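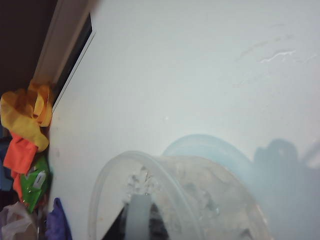
I'm Fadime Uysal, I run Mellunel out of Kinduritz, and in March we start bringing cold drinks to your office! The new service is called Feninis, and it's the thing I've been wanting to do ever since we stopped being only a party rental shop. You give us one ordinary work table and we set up chilled glasses, ice and something nice to pour. I like a plain white table best. Sure, a white top shows everything, the pale scuffs and streaks included, but it also tells you exactly where you still have to wipe, and a bright orange cloth is very hard to lose next to one. The setup takes very little space, and your team can get back to work on that same table when we've packed up.

So what do you get? A Feninis visit is two hours with one of our hosts, stemmed glasses for everyone, ice, a scoop for each tub, and cloths for the drips. Drinks can come from us or from your own fridge (we have no problem at all with your own fridge). The price is $33 a person, and that covers delivery, washing the glasses and taking everything away again. We can do a group as small as seven, which I fought for, because I used to work in an office of exactly that size and no caterer would ever pick up the phone for us.

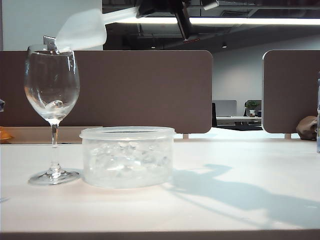

Ice is where I get boring at dinner parties, so bear with me. We chill a glass with ice before we pour. Drop a piece in, give it a minute, swirl it if you like, tip it out. Big pieces are nice and slow to melt, small ones are easier to get into a narrow glass, and I'd rather have a mix in the tub than argue over which is better. A glass will sweat once it's cold, so please keep the laptops on some other desk!

Somtochukwu Mohammed is heading up the office visits, and I asked him for a line for this release. He gave me several:

> "People think they need a bar. They need a table, a tub of ice and someone who remembers the scoop. I've carried a folding bar up four flights of stairs and I'm so glad that part of my life is over. The best visits so far were the ones where we set up right between the desks and people wandered over when they felt like it."

We tried it out over the winter with our neighbors at Polat, the print shop downstairs, who let us practice on them again and again. They're the reason we now bring more cloths than we think we'll need, and also the reason there's a no-alcohol list (fizzy grape, cold mint tea, a pear thing I'm really proud of) that's just as long as the wine list.
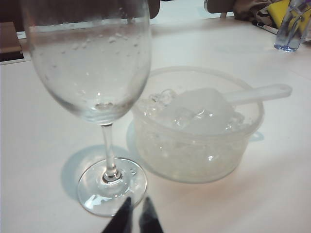
We own 310 wine glasses at the moment, so bigger offices should book early, or be okay with splitting into two rounds. We wash and check every glass back at the shop. If one breaks during a visit, our host sweeps it up and you don't pay for it. Please don't put our stems in the office dishwasher, even if you mean well!

Visits run from 3 p.m. into the evening, anywhere in Kinduritz. If your building has an elevator, tell us. If it doesn't, tell us that too, and tell Somtochukwu gently.

**Booking and press questions:** ask for me, Fadime, at the Mellunel shop, 1792 Feninis Row, upstairs from Polat. Yes, we named the service after the street. Reporters are welcome to drop in for a glass of the pear.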